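**April 2023**

Down to the fairgrounds by six to help set up for the spring rodeo, having told Araceli Vallejo in September that I was done with it for good. She remembered this and handed me a rake anyway.

The arena was a soup at the north end. The county had promised a load of sand and sent half of one, so we spread it where the grandstand could see it and left the roping box to fend for itself. My back has opinions about this which I will be hearing all week.

By noon the lot was full and they were parking trucks along the ditch. The gate counted 322 people before lunch, and I believe every one of them asked me where the restrooms were. It's the orange vest. I took it off and they asked me anyway.

The queen contest had two girls in it this year, so everybody got a sash of some kind. The Montoya girl won on horsemanship. The other one gave a better speech, all about her grandmother and a mule, and I would have voted for the mule. The old queen cried handing over the crown, then went and ate a corn dog in full makeup, chaps and all, leaning on the rail by the chutes.

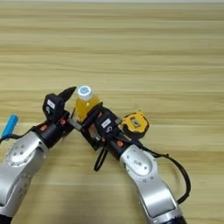 Barrels ran late on account of the tractor, which quit in the middle of the arena between riders. Four men stood around it with their hands in their back pockets until a kid from the junior division climbed up and started it. She went on to knock over her second barrel and still got the biggest cheer of the day.

Then the bulls. Nine riders, and the longest anybody stayed on looked to me like a man sneezing. A big gray called Keltavier put his rider into the mud at the north end, so I suppose the sand was wasted where we put it. The fellow got up, found his hat and bowed.

Araceli counted the cash box after supper and got $3054, then counted it again and got the same, a first in all the years I've stood there holding the flashlight. It'll cover the bleacher repairs if nobody looks too hard at the bleachers.

Home after ten. Boots on the porch, where they can stay. There was sand in my coffee thermos and I drank what was left of it. She has already called about September. I said I'd think about it, and she said good, she'd put me down for parking.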